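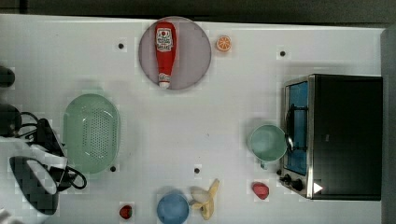
发件人:Blomqvist
收件人:Skotmont 厨房杂物组
日期:12/08/2026
主题:回复:玩具厨房那批东西,到底怎么收

各位好,

先把上一封引在这里,免得大家又去翻。

> 玩具食物和真家伙混着放,我看没什么不好。小朋友来的时候一起拿出来,走了一起收进一个大箱子,省事。
> 番茄酱瓶子算玩具还是算厨房?我收的时候想了半天,最后放盘子上了。
> 小烤箱太沉,我不搬,谁爱搬谁搬。
> 另外漏盆建议扔掉一个,占地方。

“一起收进一个大箱子”这个办法我们在一月份试过。结果是那只箱子谁也抬不动,打开以后最上面永远是橙子片,最下面永远是你要找的那样东西。我对橙子片没有意见,它做得挺像,果皮、果瓣都有,就是太小,每次收完总能在别处再捡到一片。

番茄酱瓶子的问题,我的看法是看它躺在哪里。竖着站在架子上,算厨房;横在盘子上,白盖子还伸出盘边一点,那就算还没收。那只灰里带点紫的圆盘子是拿来盛东西的,谁要是把它当成“待定区”,请至少在待定满两周之前回来看一眼。

漏盆不同意扔。薄荷绿那只椭圆的,洗草莓、沥面条、装玩具菜都行,孩子们还拿它当过头盔。要扔就扔 Rarnow 送的那只,孔大得连豌豆都留不住,严格说来是个圈。

小烤箱我也不想搬。黑的那台,带不锈钢边,放在桌子右边就挺好,门朝左开,前面留出两个手掌宽的空,别往那儿堆东西。上次有人在烤箱顶上晾抹布,我就不点名了,抹布是 Sandari 那条蓝格子的。

所以我提议这样分:

能进嘴的和碰过能进嘴的东西,归厨房柜子,上层。
看着能进嘴、其实不能的,归布袋,袋口系好。橙子片单独放一个小盒,盒盖上写字。
带插头的,留在桌上,电线绕好。
实在分不清的,发邮件问,别往盘子上放。

桌面是白的,番茄酱滴上去特别显眼,擦的时候用湿布,钢丝球请继续待在水槽底下。

布袋我这里还有两个,一个拉绳断了,可以先凑合。要的人回信说一声,我下次带过去。

Blomqvist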